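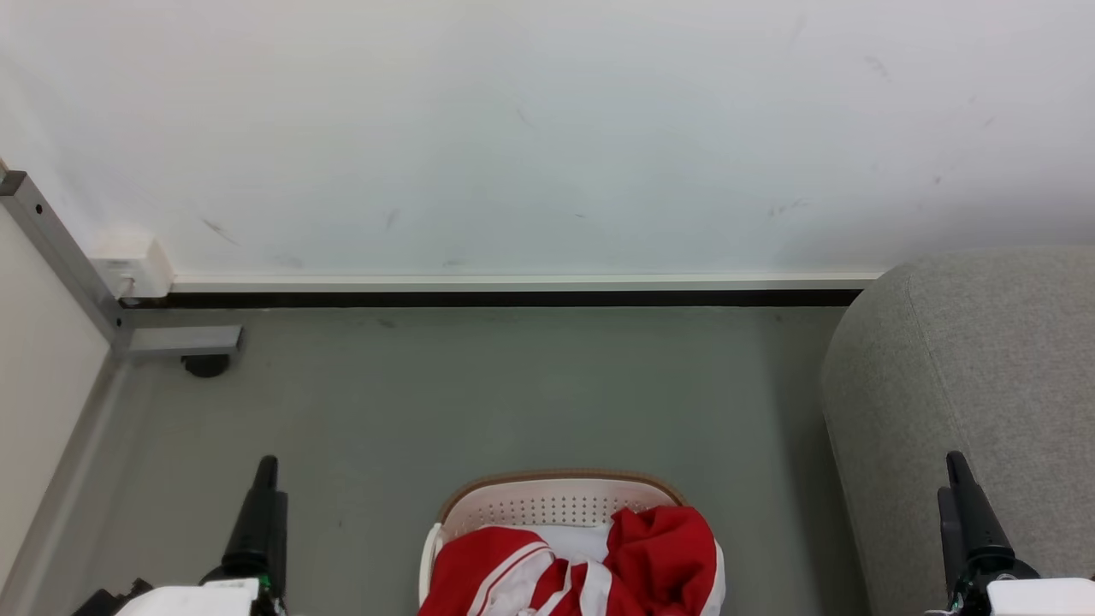

Page last changed: 2/17/25, by Amanuel Zeleke

Equipment planning, laundry handling cell: notes toward the second-half request

Purpose of entry. To record the present state of the two-arm laundry setup and the items to be put forward for purchase, so that the figures are in one place before the request goes to the Dudwood office. Prices are those in hand this morning. Nothing in this entry has been approved.

Present setup. Both arms remain fitted with the black two-part fingers. The work is basket handling at floor level: the off-white basket with the perforated walls, filled with the red and white striped load, approached from both sides at once. The wall side of the room has been kept as it was, with the white panel and its metal framing at the left and the gray upholstered piece at the right. It is proposed that no furniture be purchased or moved under this request. The open floor between the two is sufficient for a single basket and for the arms to come in on either side of it.

Item A. Replacement fingers. The quotation from Florberg is $400 per set, and 2 sets are requested, one for use and one for the shelf. Florberg also offers a wider finger at the same price. Amanuel Zeleke has asked that the narrow type be kept for this order, as all of the notes on rim grasps to date were made with it, and a change of finger in the middle of the series would oblige us to repeat them. The wider type may be considered next year. Delivery terms were not stated on the quotation and have been asked for in writing.

Item B. Service agreement for the arms. Worku has quoted $3,000 for the year, covering both arms, one planned visit, and labor on unplanned visits. Parts are excluded. The wording on travel is unclear: paragraph 6 says travel is included, while the price sheet lists it as a separate line with no amount. This must be settled before signature. If travel is charged separately, the agreement should be compared with paying for each visit as it arises. We do not have a good record of past visits, and the undersigned was unable to find the service log for the period before the move. Any colleague holding a copy is asked to place it in the shared folder.

Item C. Mobile base. Cukik has offered a used base at $4,000. The attraction is plain enough, as the present reach limits us to a basket set down in front of the arms, and the long-term plan calls for collecting baskets from more than one place. The difficulties are as follows. The base is offered without a battery warranty. Its mounting plate does not match ours, and an adapter would have to be made in the shop. The floor has only been looked at for slope by eye, and no proper survey exists. My recommendation is that Item C be listed as deferred, with the offer attached, and that we ask Cukik whether the price can be held until the floor has been measured. I would not support buying it on the present information.

Item D. Consumables and test goods. A second basket of the same pattern, if one can still be had, and a further load of cloth. The cloth should include some plain dark pieces. The striped fabric is useful to us, but a program tuned on strong red and white contrast alone will tell us little about ordinary household loads. The cost of this item is small and can be met from the general supplies line. No separate approval is needed, though the receipts should be marked for the cell so that they can be traced at year end.

Totals. Items A and B together come to $3,800, before tax and before any travel charge. Item C is not included in that figure. Item D is not included either.

Questions still open.

Whether the spare finger set may be charged to maintenance instead of equipment. The Dudwood office has answered this both ways in the past. I have asked for a written ruling.

Whether the adapter for Item C, if it is ever made, counts as shop time or as part of the purchase. The shop would prefer the latter.

Whether cable routing along the wall should be improved at the same time. The outlet beside the panel framing is the one on that stretch of trim, and any new equipment on that side should be checked against it before an order is placed. A longer lead across the open floor would not be acceptable.

Layout note for whoever draws up the plan. The sketch attached to the January request shows the basket position nearer the wall than we now use. Please draw it again with the basket forward and with clear floor on both sides of it, as the fingers need that space on approach. The leveling foot under the panel's foot bar should also be marked, so that it is allowed for in any base route drawn along the wall.

Actions. A. Zeleke to write to Worku regarding paragraph 6 and to Florberg regarding delivery. The shop to give an estimate of hours for the adapter, for information only. Floor measurement to be arranged before the end of February, using the long level from the stores. The request form will be completed once the Worku answer is received, and the quotations will be filed behind this page.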